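Spring stock news from the Menzies Tool Library
Print
E-mail

Saturday, April 6, 2024

Our borrowing year ran to the end of March, and members took out 1415 items in that time. Drills, sanders and the long ladder went out most, and the carpet cleaner was booked nearly every weekend. We now have 306 members, so please bring things back on the day they are due.

The Jinstead branch has moved to the ground floor of the old print works. The door is on the car park side and the ramp is open. Parking is free for the first hour.

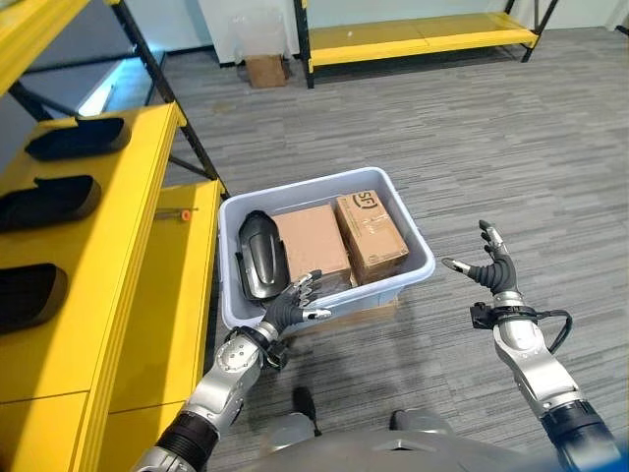

Charges stay the same this year, apart from the petrol hedge trimmer, which goes up by a pound a day. If you borrow anything with a blade, please tell us when it is getting blunt. We would like to sharpen it before the next person has it.

We are still looking for a good sewing machine and a set of decorating trestles. Broken items can't be taken at present as the repair bench is full until May.

Offers and questions to Morven Morrison at the Jinstead desk, or by replying to this newsletter.

Print
E-mail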